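Journal home | Current issue | Archive | Authors | Contact
Search this journal: Enter keywords Go Advanced search
Print this article | E-mail this article

3. The Shoe Rack as a Stopping Place

3.1 Why we looked at racks

When we began the Girnen household study, shoes were a side topic. Our plan was to write about coats, bags and keys, the things people carry in and out, and to give footwear a paragraph at most. That plan lasted until we read the first diaries. Entry after entry came back to shoes: which pair was out, which pair was underneath, who had moved them, and where a visitor was supposed to put theirs. We were delighted, and we rewrote the coding sheet the same week.

The final set holds 968 diary entries that mention a shoe rack, shelf or bench by the door. They come from apartments in two towns, Girnen and Brirnia, which differ in the size of their entryways but surprisingly little in what people do there. In Girnen the older buildings have a narrow hall with one usable wall. In Brirnia the newer blocks often have no hall at all, and the rack stands in a corner made by a partition or by the side of a wardrobe. We treat both as "the entry" throughout this paper.

Earlier work on home storage, including the Fawzy inventory that we lean on for our categories, counts a pair of shoes as either put away or not put away. We found that this simple split misses the best part! A low rack has at least two places to put a shoe, the shelf inside and the flat surface on top, and the people in our study used them in quite different ways. A pair on top has left the floor, so the floor is clear and the hall can be swept. Yet most diary writers did not call that pair "away." They called it "up," "off the floor," or (our favorite, from a Brirnia diary) "parked."

3.2 Top and shelf

We use the word "parked" from here on for shoes resting on the top surface of a rack, and "stored" for shoes on a shelf within it. Figure 2 gives both states together on one low wooden rack with a walnut-brown woodgrain finish. Two black slip-on sneakers with white soles are parked on the flat top, while the open shelf below holds a row that includes a white pair, a beige-pink pair and a red shoe with a white sole.

Notice how different the two levels look. On the shelf the shoes share a direction, and only the toes and front portions show. On top, the nearer sneaker is turned at an angle and the other sits a little behind it and to the right, more upright. We coded arrangements of this kind as "loose pair": both shoes present, close together, not lined up. A loose pair on top and a row on the shelf was a combination we came to look for with real pleasure, as it ties in so well with what the diaries say about parking.
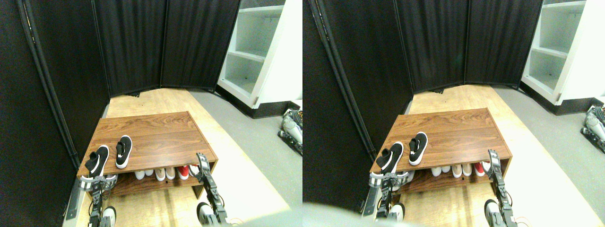

Figure 2. Parked and stored shoes on a low rack beside a dark partition wall (left and right views).

3.3 What the diaries say about parking

Parked shoes are described as being in use even when no one is wearing them. One writer in Girnen explained that the top of her rack was "for today" and the shelf "for other days," and that she would be cross to find today's shoes on the shelf, where she would have to bend down and hunt. Another wrote that he never decided to use the top. He came in with a bag in one hand, pulled his shoes off with the other, and the top was where the hand ended up. We like this second account very much. It has a small movement in it that our questions alone would never have drawn out.

Height matters here. The racks called "low" in the diaries have tops between the knee and the ankle of an adult, which makes them easy to reach from a half bend. People with taller cabinets parked mail, gloves and hats on top and left their shoes on the mat. People with low racks parked shoes. A few of the low tops also served as a seat for lacing up, and in those homes parking caused arguments, because the sitter had to clear the shoes off first.

The type of shoe matters too. Slip-ons appear in the parking entries more often than we had expected, and the writers themselves point to the reason: they go on and off without hands, for the trash, the mailbox, the neighbor's door. A pair like that may be needed again in ten minutes. Lace-up boots are rarely parked. They are heavy, they fall over, and in September, when the rainy weeks start in Brirnia, they are left on a tray to drip.

3.4 Moving from top to shelf

How does a parked pair become a stored one? The diaries describe two routes. In the first, the same person moves the shoes later, usually in the evening and usually while doing something else, such as locking up. In the second, another person in the home does it, and this is where the entries get lively. Eight households reported a standing rule about the top of the rack. The rules do not agree with each other at all. In one home the top must be empty by bedtime; in another, one pair per person may stay there for as long as it likes.

Room on the shelf has a strong effect on both routes. Where the shelf was described as full, writers put off the move, and some swapped one pair for another so that the number on top never changed. We first read these swaps as failed tidying and coded them that way. After the joint reading sessions at Plollivari we changed the code to "rotation," and the earlier entries were read again from the start.

3.5 A note on matching

Storing asks for more care than parking. A shoe set down on top can point anywhere, but a shoe going into a row has to be turned, brought level with its neighbor and slid under the top board. Several writers mentioned doing this in two steps, first one shoe and then the other, with a nudge at the end to even up the toes. That final nudge is left out of the Fawzy categories, and we have added it to ours as a separate action. Section 4 takes it up again with the entries on children's shoes, where the nudge is nearly always done by an adult.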